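Been rewriting the good practice notes for home demonstrations at Gurcombe – the recordings our kitchen robots learn from. A few rules worth sharing.

1/ Whoever records uses their own counter and their own things. We used to ask people to clear everything first. Lachlan Sheehan argued against it and he was right. A robot has to cope with a dish rack and a bowl of utensils nearby.

2/ Both hands stay in view from first contact to last. If one drops out, the clip gets flagged. Of 925 clips checked in March, 628 passed on the first look.

3/ Small bottles near big ones are hard. Slow down at the neck and don't cover the opening with your fingers.
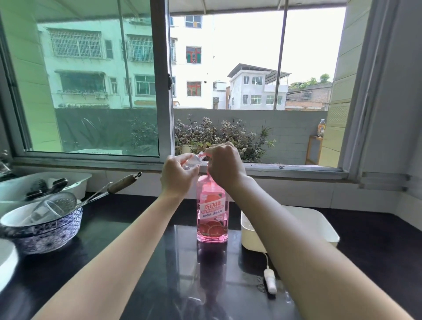
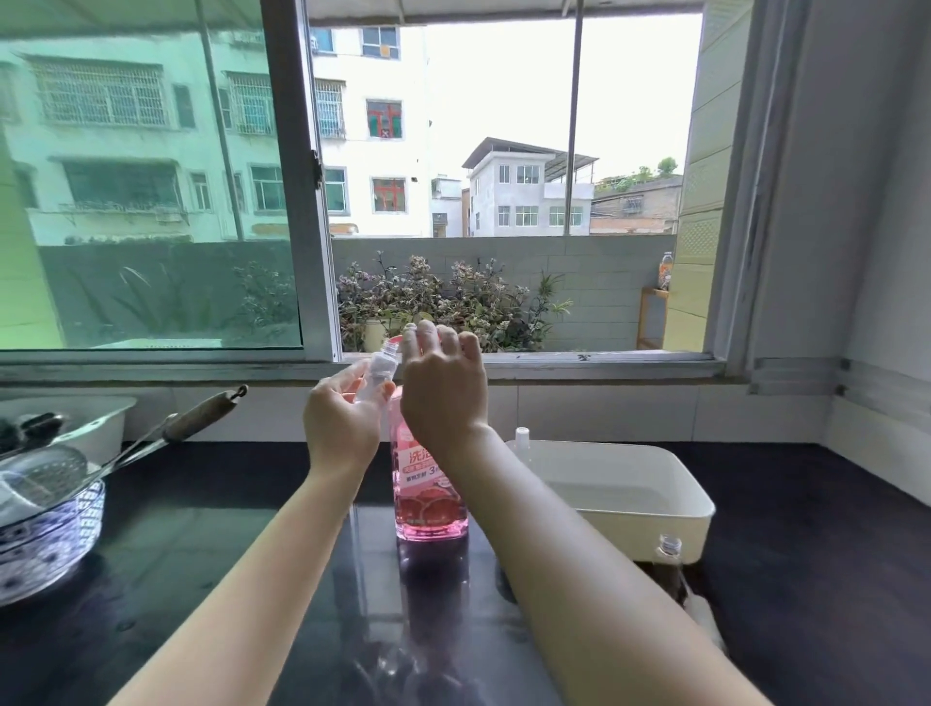
Dish soap and a small clear bottle, both hands in view.

4/ Cords and plugs: we now ask that they be kept away from water. It was only a suggestion in version 3 and should have been a rule.

5/ Windows are fine if the street can't be identified. If in doubt, send it to Tegwen Eynon before it goes into the set. She'd sooner look at it early than pull it later.

Version 4 goes to the Brident team next. If your group labels bottle handling differently, I'd like to see how you've worded it.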